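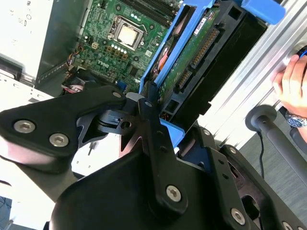
Preritz 部品ホルダープレート 2型(グレー)
デスクトップPC分解・整備用/立て置きスロット一体型
取扱:Karagiannis 設備・作業台用品

在庫あり。10月分は入荷済み、次は未定。急ぎの方は先に電話かメールください、ページの在庫表示は更新が遅いです。

どんな品か

外した部品を立てておく板。それだけです。
デスクトップPCのケースを寝かせて中をいじるとき、横に置く場所がない、あっても平らな机の上に直置き、メモリとネジが一緒くた、という人向け。作業台の奥の壁面パネルに付けて使います。机の面を食わない。ここが一番の売り。

メモリみたいな細長い基板は寝かせると場所を取るし、端子側を下にして置きたくない。スロットに差して立てておけば手で取りやすいし、どれを抜いたかも見ればわかる。幅の広い枠は四角いもの用。CPUの仮置きに使う人もいますが、うちとしてはCPUはトレーか元の箱に入れてほしいです。ピンがある面を下にして置かないでください。割れても曲がっても保証できません。

前の型からの変更点

・上の列の枠、高さを変えました。前は全部同じ高さで、奥のものを取るときに手前が引っかかるという声が多かった
・下側に低い受けを追加。上と下で差し分けられます
・斜めのブロックを追加。手前に傾いて出ているやつ。長めの部品を立てかけるところ
・左下の小さいツメ、少し出っぱってます。外すときの指かけ。折らないこと
・裏面の肉厚を少し増やした。前の型は反りがでた個体があったので

前の型と取付穴の位置は同じです。差し替えできます。

仕様

品名:Preritz 部品ホルダープレート 2型
色:グレーのみ。黒は作りません(何度も聞かれますが、黒い部品が見えにくいので)
形状:ほぼ正方形
一辺:166mm
スロットの出:いちばん出ているところで13mm
重さ:333g
製法:3Dプリント。積層の筋は残ります。研磨なし
表面:つや消し
取付:壁面パネルにネジ止め。ネジは別売
付属品:なし(説明書は紙一枚、同梱)
原産:Jorno 工房にて出力、検品も同所

筋が気になる方は向きません。返品理由でいちばん多いのがこれです。見た目で買う品ではないので、そこはあらかじめ。
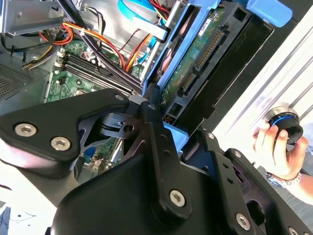
使うのはだいたいこういう作業

・3.5インチドライブの抜き差し、載せ替え
・メモリの増設、入れ替え、差し直し
・CPUまわりの点検、グリスの塗り直し
・ケーブルの取り回し確認
・引き取り機の部品取り

ドライブは樹脂のキャリアに入ったまま抜くのが楽。キャリアから出すのは机の上で。ケースの中で裸にすると、基板の側をフレームにこすります。ドライブの裏は基板がむき出しのものが多いので、置くときは基板面に何も当てない。ホルダーには3.5インチは入りません。入れようとして枠を割った方がいました。入りません。サイズ見てください。

キャリアのほうは形がメーカーごとにばらばらで、青いの、黒いの、レバーが付いてるの付いてないの、いろいろあります。うちの枠はキャリアには合わせてないです。キャリアは台の上に立てるか、専用の受けを使ってください。受けは別の品(下の関連品の欄)。

作業の手順、うちの場合

店で中古機を整備するときの流れを書いておきます。このとおりでなくても全然かまいません。

1 電源コードを抜く。抜いてから電源ボタンを一回押す。残っている電気を逃がす
2 ケースを横に寝かせる。側板を外す。外した側板は作業台の下へ。台の上に置くと必ず邪魔になる
3 金属の部分にさわって静電気を逃がす。リストストラップがあるなら付ける
4 ケーブルを先に見る。どこから来てどこに行ってるか。スマホで撮っておくと戻すとき早い
5 ドライブを抜く。電源とデータの両方のケーブルを外してから。コネクタの根元を持つ、線を引っぱらない
6 メモリ。両端のラッチを開いてから真上に。斜めに抜かない
7 抜いたメモリはホルダーへ。差してあった順に左から並べる
8 CPUは最後。レバーを起こして、押さえの金具を開けて、まっすぐ上に持ち上げる
9 掃除。エアダスター。ファンは指で止めて吹く。回しすぎると軸が傷む
10 逆順で戻す。側板を閉める前に一回通電して画面が出るか見る

7の順番、地味ですけど大事。同じ容量のが並んでいると見た目で区別つかないので、あとで不良の切り分けをするときに元の位置がわからなくなる。ホルダーの枠に番号のシールを貼っている人が多いです。うちも貼ってる。マスキングテープに数字で充分。

あと5のケーブル。片側に樹脂のツメが付いてるのと付いてないのがあって、付いてるのを押さえずに抜くと基板側のコネクタごともげます。もげたのを見てから言ってます。

ネジ

ホルダーにネジは置けません。そういう枠はない。磁石の皿を別に用意してください。ドライブ用とケース用は太さも山もちがうので、混ぜない。混ぜて締めて山つぶして、というのが持ち込み修理で一番多い。皿をふたつ、面倒でもふたつ。

取付について

作業台の奥の壁面パネルに付けます。横にアルミのフレーム材が通っている台なら、フレームの下に来るように付けるとちょうどいい高さになることが多いです。目線より下、手を伸ばして届くところ。立って作業する人と座ってする人で違うので、先に仮止めして、何日か使ってから本締めをすすめてます。

パネルが平らでない場合。縦に山と谷がある波形のパネルですね、うちの Wilar 作業台がこれです。そこに付けるときは山の部分にネジが来るように。谷に打つと板が反って枠がゆがみます。山の間隔はパネルの型でちがうので、穴位置は現物合わせで。プレートの縁に下穴を追加してもいい。ただしスロットの裏は避けること。肉が薄いので。

締めすぎ注意。電動ドライバーは使わないでください、手締めで。樹脂なので止まったところからあと少し、くらい。白くなったら締めすぎです。

両面テープで付けたいという問い合わせがあります。おすすめしません。部品を差すとき下に押すし、抜くとき上に引く。そのうちはがれる。はがれるときは部品ごと落ちます。

床

作業場の床がカーペットの方へ。落とした小ネジが見つからないのと、静電気。カーペットの上で作業するなら導電マットを敷くか、せめて靴を脱がない。冬は特に。あと床にケーブルを這わせっぱなしにしない。足を引っかけて台が動くと、立てて置いた部品が倒れます。スタンドの脚も同じ。紙くずも早めに拾う、エアダスターで舞う。 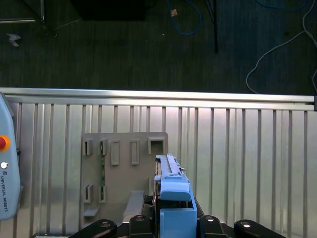
差し方のこつ。基板は端子の側を上にする人と下にする人がいて、うちは上。枠の底に端子が当たるのがいやなので。下にする人の言い分は、上だと抜くときに指でさわるから。どっちでもいいですが、店の中で統一してください。バラバラだと抜くたびに迷う。

枠はわざときつくしてません。軽く前後に遊びます。きついと抜くときに力が入って、隣のにぶつけるので。ガタが気になる人は枠の内側に薄いフェルトを貼る。静電気がたまりにくい素材にしてください、化繊のはだめ。

ヒートスプレッダ付きの厚いメモリ、光るタイプの背が高いもの、これは低い受けには合いません。高いほうの枠でも窮屈かも。手持ちの厚みを測ってから注文してください。ノート用の短いメモリは幅が足りずに倒れます。ノート用は別型を検討中、出すかどうかはまだ決めてない。

斜めのブロックは立てかけるだけ。固定はしません。台をたたいたり、ケースをどんと置いたりすると滑ります。グラフィックボードのような重いものはのせない。

手入れ

・ほこりは乾いた刷毛で
・汚れたら水で薄めた中性洗剤、よく乾かしてから使う。部品を差すものなので乾燥はしっかり
・アルコールは端で試してから。長く浸けない
・アセトン、シンナーは不可
・熱に弱いです。直射日光の当たる窓際、ヒーターのそば、夏の車内、避けてください。曲がります
・はんだごてを近くに置かない。言うまでもないですが一応

割れた枠は部分交換できません。一体なので。接着剤で直して使っている方はいますが、接着剤が固まる前に部品を差さないように。固まったはずのも一晩おく。

よくある質問

壁面パネルのない普通の机で使えるか
→ 使えます。板を一枚立てて、それに付けてください。机に寝かせて使っても壊れはしませんが、立てた部品が横から引っかかるのでおすすめはしない。

寝かせたケースの真後ろに付けていいか
→ いいです。というかその位置がいちばん便利。ただケースの縁の上に枠がかぶらない高さに。ドライブのキャリアを持ち上げるときにぶつかります。

何枚か並べて付けてもいいか
→ どうぞ。横並びなら枠の列がそろうように作ってあります。縦並びは斜めのブロックが上の列にかぶるので、すき間を空けてください。

静電気対策品か
→ ちがいます。普通の樹脂です。導電の材料でもないので、長期の保管には使わないでください。作業中の仮置き用。保管は静電気防止袋。

3Dデータだけほしい
→ 出してません。すみません。

特注できるか
→ 数がまとまれば。枠の幅と高さの変更くらいならやります。Jorno 工房の混み具合しだいで納期はかなり変わるので先に相談ください。

メーカーの純正品か
→ いいえ。PCメーカー各社とは関係ありません。特定の機種専用でもないです。

領収書
→ 出ます。注文のとき宛名を書いてください。あとからだと遅れます。

届いたらまず見るところ

枠の内側に糸みたいな樹脂が残っていることがあります。検品で取ってますが、奥のは残る。ピンセットで取れます。不良ではないので、取って使ってください。
枠の欠け、板の反り(平らな台に置いてカタカタするくらいのもの)は不良です。交換します。写真を添えてメールで。取り付けたあとの反りは交換できないので、取り付ける前に確認。

関連品

Wilar 作業台:波形の壁面パネル付き。奥行き浅めと深めあり。組立は各自
Wilar 用 アルミレール:追加用。端のキャップ付き
キャリア受け:3.5インチドライブをキャリアのまま立てる。グレー
磁石皿:小と大
導電マット:切り売り

作業台と同時注文の場合、プレートはこちらで取り付けて出すこともできます。ただ位置はおまかせになります。高さにこだわる人は自分で付けたほうが早いです。

送料・納期

プレート単品は小型便。作業台は路線便、玄関先までです。階段上げはなし。
午前中に入った注文は当日出し、それ以降は翌営業日。忙しい時期は一日ずれます。離島の方は先に聞いてください。
梱包は段ボールと紙。簡素です。枠が折れないように内側に紙を詰めてあるので、勢いよく引っぱり出さないで。枠に紙がからみます。

使っている方の声

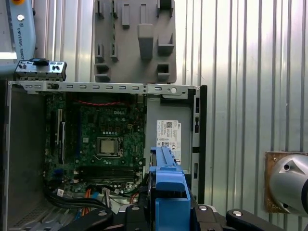 Mawuli Akpalu:中古デスクトップの整備で使っています。抜いた順に差しておけるのは本当に助かる。以前は机の端に並べていて、袖で何回も落としました。気になったのは高さで、説明書どおりに付けたらケースに近すぎて、ドライブをキャリアごと持ち上げるときに手の甲が枠に当たる。付け直しました。仮止めの話、説明書の最初に大きく書いたほうがいいと思います。あと番号は最初から刻んでおいてほしい。シールは洗うとはがれるので。

→ 店より。ありがとうございます。仮止めの件、次に刷る説明書で頭に移します。番号の刻印は迷ってます。左から数える人と右から数える人がいるので。下の受けをどう数えるかも人によってばらばら。たぶん刻印なしのまま、油性ペンで書ける平らな面を枠の上に足すほうで考えてます。今の型でも枠の上のふちに細いペンなら書けます。消すときはアルコールを綿棒で少しだけ。

Mawuli Akpalu:ペンで書けるならそれで十分です。もう一枚追加で注文しました。横に並べます。

→ 店より。受けました、明日の便にのせます。並べるときは先に左の板を本締めしてから右を合わせてくださ。逆だと列がずれやすいです。

問い合わせ

メールが確実。電話は午後のほうが出られます。作業中は手がふさがっていて出ないことがあります、留守電に品名と枚数だけ入れてもらえれば折り返します。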